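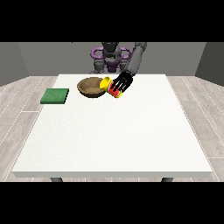 Review: The Remuteo Simulation Package, as Demonstrated at the Istanier Open Day

Istanier opened its automation laboratory to outside visitors on September 15, 2020. The purchasing office of the Detavness technical program was invited to attend, and the following review records our assessment of Remuteo, the simulation package shown in the afternoon session. It is intended for departments considering a license for the coming year.

The demonstration was led by Jasper De Haan and lasted 13 minutes longer than scheduled, owing to questions. Remuteo allows an instructor to place a robot, a table and a small set of household objects in a virtual room and to run a handling task before any equipment is purchased. Mr. De Haan chose a pouring exercise, with a can and a bowl, and ran it from a standard office workstation. Visitors were then permitted to use the controls themselves.

Setup and controls

The menus are plain and well labeled. A new task can be built from a list of stored objects, and each object can be moved, turned or resized with the mouse. Leire Cabello of our office, who had not used the package before, was able to place a bowl and adjust its position without assistance. Saving a task is less convenient. The file window opens in the program folder each time, and the user must find the correct location again.

Handling of objects

The package is at its best in the treatment of the hand. The fingers close on the can one joint at a time, and the angle of the wrist may be set by number or by dragging. We found the second method quicker but hard to repeat.

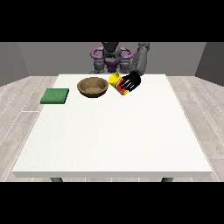
The can held on its side next to the bowl during the pouring exercise.

The room itself is sparse, with gray walls and a plank floor. This is suitable for teaching, as students have little to distract them. Departments that wish to model their own workrooms should note that furniture must be imported separately - a process that was described to us but not shown.

Liquids and loose materials were not part of the program on the day. Mr. De Haan stated that they are planned for a release in December. We cannot comment on their quality, and we advise against a purchase made on that basis alone.

Cost and support

The license was quoted at 400 per seat, with a minimum of 2 seats. Support is handled by Ostermann, and requests are answered in writing only. The printed manual is thorough, although the index is poor and several page references are wrong.

Assessment

Remuteo is recommended for introductory courses in which students plan and rehearse simple handling tasks. It is not recommended at present for courses that depend on accurate contact forces, as no figures were supplied when we asked for them. A trial seat has been requested and will be installed in Room 1006. Staff who wish to use it should apply to Ms. Cabello.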